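Werkstattbuch, April, kurz nach 15 Uhr

Heute endlich die Taster vorgenommen, die seit dem Umbau bei Pelkonen in der Kiste lagen und die ich, ehrlich gesagt, schon viel zu lange vor mir hergeschoben habe. Der graue Filz auf dem Tisch bewährt sich wirklich sehr, da rollt nichts weg und die Kappen bekommen keine Kratzer ab. Sortiert wird weiter in die beiden Kunststoffschalen, die blaue und die rote – bitte lasst sie beide am Filztisch, auch wenn sie drüben am Schreibtisch noch so praktisch wären!

Die Kontaktblöcke bitte vor dem Einlagern einmal ansehen, bei der Lieferung von 2019 saßen 3 nicht richtig fest. Im Regal liegen noch fast 600 Stück, das reicht uns eine ganze Weile, und die Nachbestellung bei Odari (Posten 2699) kann deshalb ruhig bis zum Sommer warten. 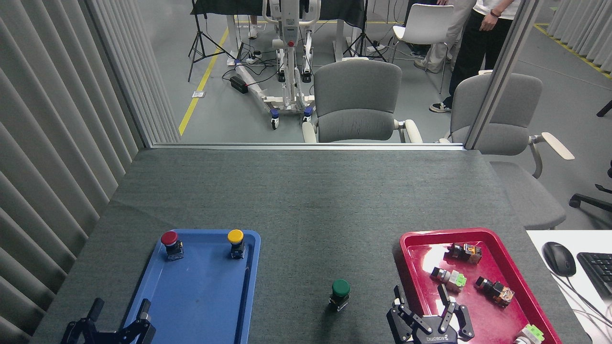

Für den Schrank in Soritstead brauche ich außerdem noch Beschriftungsschilder, am liebsten wieder die schmalen.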